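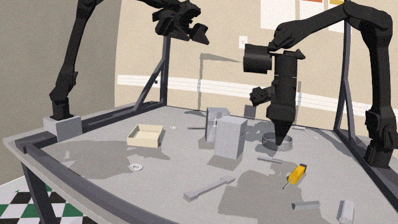 Seite 2 von 7

Flistau – Nachbarn helfen Nachbarn
Haus und Garten > Gemüse und Kräuter

Sauerteig geht im kalten Flur nicht auf

Yurani Tamayo
Guten Abend in die Runde, ich lese hier schon lange still mit und traue mich jetzt doch einmal. Wir sind im November nach Kollside gezogen, in eine schöne alte Wohnung mit hohen Decken, und seitdem will mein Roggensauerteig nicht mehr. In der alten Küche war er nach 6 Stunden kuppelrund, hier steht er abends genauso da wie mittags und riecht ein bisschen nach Nagellack. Ich füttere ihn mit gleichen Teilen Mehl und Wasser, so wie es mir meine Tante gezeigt hat. Muss ich ganz neu anfangen? Das täte mir wirklich leid, er ist ja fast ein Familienmitglied.
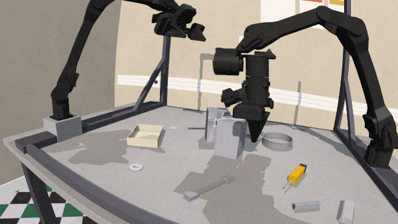

Gebacken habe ich trotzdem zweimal, beide Brote waren flach und innen klitschig. Geschmeckt haben sie mit viel Butter noch ganz ordentlich, aber Besuch möchte ich so etwas nicht hinstellen.

Walter Henao
Liebe Yurani, bitte nicht wegwerfen! Der Geruch nach Nagellack heißt meistens nur, dass er Hunger hat. Nimm einen Esslöffel vom alten Ansatz, dazu 50 g Roggenvollkornmehl und 50 g lauwarmes Wasser, und stell das Glas in den Backofen, nur mit eingeschalteter Lampe. Das machst du zwei, drei Tage lang morgens und abends. Bei mir im Altbau steht er im Winter grundsätzlich dort – ich habe einen Zettel an die Ofentür geklebt, nachdem meine Frau einmal vorgeheizt hat. 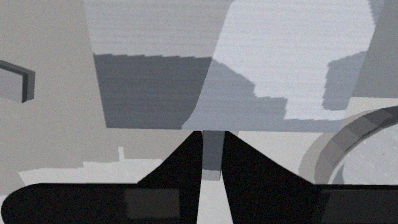
Wenn er sich nach dem Füttern zuverlässig verdoppelt, kannst du wieder backen, vorher würde ich es lassen. Und gib dem Brotteig ruhig eine Stunde mehr, als im Rezept steht. Sollte sich allerdings Schimmel zeigen, dann weg damit, da hilft auch kein Füttern mehr.

Brayan Cabrera
Etwas Hefe dazu, fertig. Mache ich immer so.

Anselmo Flores
Walter hat alles Wichtige gesagt, ich ergänze nur die Wärmflasche: Glas daneben, Handtuch drüber, das reicht über Nacht. Viel Erfolg, und schreib doch bitte, wie das nächste Brot geworden ist!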